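Oficina partilhada Sirkport
Apontamentos da sessão 4: montar uma bancada de manipulação

Chegámos à parte de que mais gosto! O braço já mexe, a pinça já fecha, e agora falta dar-lhe uma mesa com coisas para fazer. O Horácio Loureiro defende uma cozinha de brincar, e eu concordo: há peças redondas, compridas, ocas e furadas, todas leves, e uma queda não estraga nada.
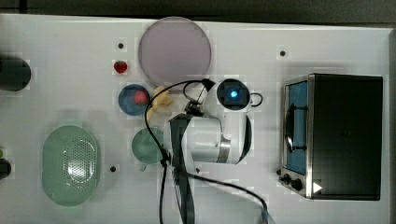

Antes de ligar o braço, verifiquem os cabos do punho. Precisam de folga para a rotação completa – mas se a folga for demasiada, arrastam os objetos pela mesa. Prendam-nos com abraçadeiras em dois pontos e rodem a última junta à mão, devagar, até ao limite.

Primeiros movimentos, sempre com velocidade reduzida:
– descer na vertical até 11 cm acima do objeto e parar;
– abrir a pinça, confirmar a orientação na câmara;
– só depois descer, fechar e levantar.

Um bom primeiro alvo é a garrafa de ketchup deitada dentro do escorredor oval. As paredes do cesto obrigam a pensar na aproximação, e é um gozo enorme quando a coisa sai bem!
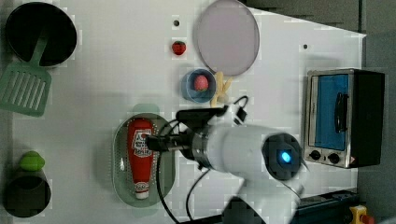 A que altura deve ficar a câmara do punho ao calibrar?
À mesma que vão usar na aproximação, com o foco bloqueado. Se mudarem o suporte, repitam a calibração.

Para a sessão 5: tragam o ficheiro de calibração e leiam as notas do Masaru Katayama sobre força de aperto.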